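Girkine

Der Mann, der Rezepte liest wie andere Leute Gerichtsakten

Abdelilah Belhaj sammelt handgeschriebene Kochbücher aus Privathaushalten. Er hält die meisten für unzuverlässig, einige für verlogen und eines für ein Meisterwerk. Ein Gespräch über Schmalz, Schwiegermütter und die Frage, was »bis es genug ist« bedeutet.

Abdelilah Belhaj bietet Tee an und warnt im selben Atemzug davor. »Ich koche nicht gut«, sagt er. »Beim Tee merkt man es noch am wenigsten.« Dann stellt er die Kanne auf einen Stapel Papier, den er kurz darauf wieder darunter hervorzieht, mit einem Ausdruck, als hätte jemand anderes sie dort abgestellt.

Seine Wohnung in Tridesham besteht im Wesentlichen aus Regalen. Darin stehen 104 handgeschriebene Kochbücher, das älteste begonnen im Jahr 1755, das jüngste vor ein paar Jahren von einer Zahnarzthelferin aufgegeben, mitten in einem Rezept für Linsensalat. Belhaj hat lange als Korrektor für juristische Fachliteratur gearbeitet, und man hört es. Er sagt »der Verfasser behauptet«, wenn er meint, dass jemand einen Kuchen gebacken hat.

Angefangen hat es mit einem Nachlass. Eine Nachbarin war gestorben, die Erben räumten aus, und im Treppenhaus lag ein Wachstuchheft. Er nahm es mit, um etwas zum Lesen zu haben. »Auf der ersten Seite stand: Sauerbraten, wie ihn Kurt mochte. Auf der vierten stand: Sauerbraten, richtig.« Er macht eine Pause. »Ich habe danach drei Nächte schlecht geschlafen. Wer war Kurt? Und warum bekam er den falschen?«

Man müsse sich, erklärt er, von der Vorstellung verabschieden, dass ein Haushaltskochbuch zum Kochen gedacht sei. Die Frauen, und es waren fast immer Frauen, konnten ja kochen. Was sie notierten, war das, was sie sonst vergessen hätten: Weihnachtsgebäck, Einmachzeiten, das Gericht der Tante, die demnächst zu Besuch kam und beleidigt gewesen wäre. »Sie finden in keinem meiner Bücher eine Anleitung für Salzkartoffeln. Wenn das die einzige Quelle wäre, müsste die Wissenschaft annehmen, dass man in Mitteleuropa zweihundert Jahre lang von Vanillekipferln gelebt hat.«

Auf die Nachfrage, ob die Wissenschaft das denn annehme, lächelt er zum ersten Mal. »Nur in den Fußnoten.«

Besonders angetan haben es ihm die Mengenangaben. Ein Ei groß Butter. Für zwei Groschen Hefe. Mehl, soviel es annimmt. Belhaj spricht diese Wendungen mit einer Zärtlichkeit aus, die er für seine Mitmenschen nicht durchgehend aufbringt. »Soviel es annimmt! Der Teig als Verhandlungspartner. Das hat doch eine Würde, die Sie bei 600 Gramm Typ 405 nicht haben.« Einmal hat er versucht, die Hefe für zwei Groschen umzurechnen, mit Preistabellen und einem geduldigen Archivar. Nach vier Wochen hatten sie ein Ergebnis, das den Teig aus der Schüssel und über die Anrichte trieb. Der Archivar habe sich danach nur noch schriftlich gemeldet.

Die Bücher lügen, sagt er, und zwar systematisch. Er holt ein braunes Bändchen und zeigt ein Rezept für Nusstorte, in sauberer Schulschrift, mit der Widmung »für Hilde, von Herzen«. Daneben legt er ein zweites Heft, dieselbe Handschrift, dieselbe Torte. In der privaten Fassung kommt ein Löffel starker Kaffee in den Teig. In Hildes Fassung fehlt er.

»Hilde«, sagt Belhaj, »hat vermutlich ihr Leben lang geglaubt, es liege am Ofen.«

Solche Auslassungen hat er oft gefunden, seit er danach sucht. Mal ist es der Schuss Essig, mal die Ruhezeit, einmal eine komplette Schicht Marzipan. Am ergiebigsten sei der Verkehr zwischen Schwiegermüttern und Schwiegertöchtern, da werde mit einer Kaltblütigkeit gearbeitet, die er aus dem Gesellschaftsrecht kenne. Er hat überlegt, darüber einen Aufsatz zu schreiben. Seine Schwester habe abgeraten, sie sei selbst Schwiegermutter. 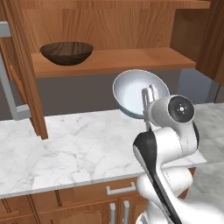
Ein Gespräch von Kyu-ri Seok
Redaktion: Hwa-young Cha
Girkine, 6. Januar 2024

Kochen die Leute heute anders, weil sie nichts mehr aufschreiben? Belhaj hält die Frage für falsch gestellt. »Die Leute schreiben ununterbrochen etwas auf. Sie fotografieren die Rückseite der Nudelpackung und finden das Bild nie wieder. Meine Nichte hat ihre Rezepte in einem Telefon, das nicht mehr angeht. Das ist auch eine Form von Geheimhaltung, nur weiß sie selbst ebenfalls nicht, was drinsteht.«

Er ist kein Nostalgiker, darauf legt er Wert. Vieles in den alten Heften sei schlicht ungenießbar gewesen. Er erwähnt eine Biersuppe mit Rosinen, die er im vergangenen April nachgekocht und mit dem Kollegen Byung-chul Jeon gegessen hat, der sich beruflich mit alten Tinten befasst. »Jeon hat höflich gefragt, ob ich mich verlesen haben könnte. Ich hatte mich nicht verlesen. Wir haben dann Käsebrote gemacht und über Eisengallus gesprochen.«

Überhaupt die Tinte. An ihr lasse sich ablesen, wann jemand ein Rezept verbessert hat, und am Bleistift, wann jemand sich nicht traute. In einem Band sind sämtliche Zuckermengen nachträglich halbiert, mit Kopierstift und sichtlichem Druck. Die Zahlen daneben gehören einer anderen Hand. Belhaj vermutet einen Arzt in der Familie oder einen Krieg. »Meistens ist es der Krieg. Beim Arzt streichen sie es durch und schreiben es ein paar Seiten weiter wieder hin.«

Und die Flecken? Sammler schätzen sie, das weiß er, und er findet es albern. Auf Auktionen werde ein fettiges Heft inzwischen besser bezahlt als ein sauberes, weil es authentisch sei. Ein Händler habe ihm einmal einen Band angeboten, dessen Flecken alle auf den Rezepten saßen, die man heute noch gern isst. Keiner auf der Kalbslunge, keiner auf der Hirnsuppe. »Ich habe ihm gesagt, dass ich das Fett für deutlich jünger halte als die Tinte. Er hat es mir trotzdem zum vollen Preis angeboten. Mit der Begründung, Gebrauchsspuren seien Gebrauchsspuren.«

Gekauft hat er es dann doch. Es steht im untersten Fach, neben dem Telefonbuch.

Unterstützt wird die Sammlung neuerdings von Amisance, einer kleinen Stiftung, die eigentlich Kirchenmusik fördert. Wie es dazu kam, erzählt er ungern. In einem der Hefte steht auf den letzten Seiten ein vierstimmiger Satz, zwischen Gurkenrelish und einem Mittel gegen Motten, und die Stiftung habe das Ganze wohl als Notenhandschrift eingeordnet. Er habe den Irrtum in seinem Antrag nicht ausdrücklich gefördert. Er habe das Wort »Relish« klein geschrieben.

Mit dem Geld lässt er die Bücher abschreiben, Zeile für Zeile, mit allen Fehlern. Die Arbeit macht Bo-ram Min, die in Tridesham Handschriftenkunde studiert hat und laut Belhaj der einzige Mensch ist, der den Unterschied zwischen einem kleinen e und einem kleinen n bei Auguste Wernicke erkennt, Pfarrfrau und Verfasserin von Band 31. Min, die während des Gesprächs kurz hereinkommt, um eine Lupe zu holen, widerspricht. »Den gibt es nicht. Ich rate, und dann backe ich es. Wenn es schmeckt, war es ein e.«

Belhaj wartet, bis die Tür zu ist. »Methodisch ist das natürlich eine Katastrophe«, sagt er. »Aber der Kirschkuchen war sehr gut.«

Bleibt das Meisterwerk. Er hat es bis zum Schluss aufgehoben und wischt sich die Hände an der Hose ab, bevor er es aus dem Schuber nimmt. Ein schmales Heft, unscheinbar, der Name der Besitzerin herausgeschnitten. Es enthält genau ein Rezept, Apfelstrudel, aber dieses eine in immer neuen Fassungen über Jahrzehnte. Die erste ist zwei Seiten lang und voller Ausrufezeichen. In der nächsten wird der Teig dünner gezogen, in der übernächsten kommen die Brösel früher hinein. Irgendwann verschwindet der Zimt, kehrt zurück, verschwindet wieder. Einmal steht am Rand nur »Nein.«

Die Fassungen werden kürzer. Die vorletzte braucht fünf Zeilen. Auf der letzten beschriebenen Seite steht in einer inzwischen zittrigen Schrift: »Äpfel wie immer. Nicht reden beim Ziehen.«

Hat er den Strudel je gemacht? Belhaj schüttelt den Kopf. Er habe es zweimal vorgehabt. Beim ersten Mal habe das Telefon geklingelt, und beim zweiten Mal sei er allein in der Küche gewesen und habe festgestellt, dass er trotzdem redet.

Sein Nachbar Kong, ein Deutscher Schäferhund von beträchtlichem Umfang, dessen Halter im Erdgeschoss wohnt, habe beide Teige bekommen. Beschwerden seien nicht eingegangen.

Im Frühjahr soll die erste Abschrift gedruckt erscheinen, mit Kommentar und Register. Unter »Kurt« sind dort vier Einträge vorgesehen. Wer er war, hat Belhaj noch immer nicht herausgefunden, aber er hat inzwischen beide Sauerbraten probiert, in einem Gasthaus, dessen Wirt sich zu dem Vergleich überreden ließ. Der von Kurt, sagt er und gießt kalten Tee nach, sei der bessere gewesen.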